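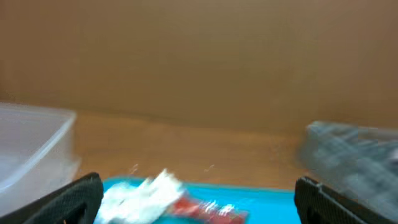 Chapter 6
How Towns Are Laid Out

Every town has a plan, even a town that was never planned. The plan is the pattern made by its streets, its open spaces and the blocks of land between them. In Chapter 5 we looked at where towns are built and how rivers, passes and harbors draw people to a place. In this chapter we look at what happens on the ground once they have arrived.

Street patterns last a long time. Houses burn down or are replaced, shops change hands, and whole industries close, but a street is hard to move. The land on both sides has owners, and water and sewer pipes usually run underneath. Murkley lost most of its downtown to a fire, and the new buildings went up along the same streets as the old ones. A visitor with a map from before the fire can still find the way from the depot to the river.

6.1 The grid plan

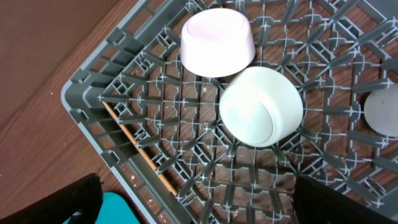 In a grid plan, streets run in two directions and meet at right angles. Grids are easy to survey and easy to divide into lots, and for that reason they are common in towns that were laid out all at once. Kendia was drawn this way before the first settlers arrived. The original plat shows 244 lots, each with the same frontage, with one full block set aside for a courthouse.

A grid is also easy to extend. When Kendia ran out of lots, the streets were simply carried farther east. The weak point is hilly ground -- a straight street does not bend to go around a slope, so some blocks in the north end of Kendia are too steep for trucks in winter.

6.2 The radial plan

A radial plan begins at a center, often a market, a fort or a place of worship, and its main streets run outward from there. Plekelari grew up in this way around its market square. Ring streets were added later to join the main streets to one another, so that people could cross from one district to the next without going through the square. The same pattern turns up in small objects. The floor of the gray plastic rack shown in this section has ribs spreading from a hub, with shorter bars linking them in rings, and the openings get larger farther from the hub. In Plekelari, too, the blocks near the square are small, and those at the edge of town are wide enough for schools and warehouses.
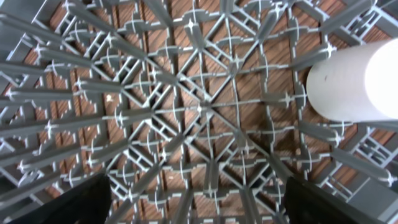
Radial towns make the center easy to reach from any side. They also bring all of the traffic to one point. Plekelari closed its square to cars between 6 and 18 hours, and deliveries are now made at night.

6.3 Mixed plans

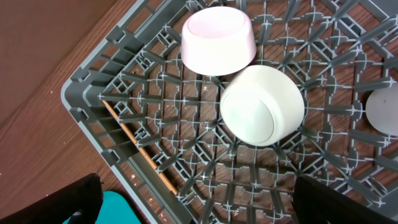 Most older towns show more than one pattern. Tiwari has a tangle of lanes by the harbor, a small grid behind it, and curving streets on the hills.

Key terms: block, frontage, grid plan, lot, plat, radial plan, ring street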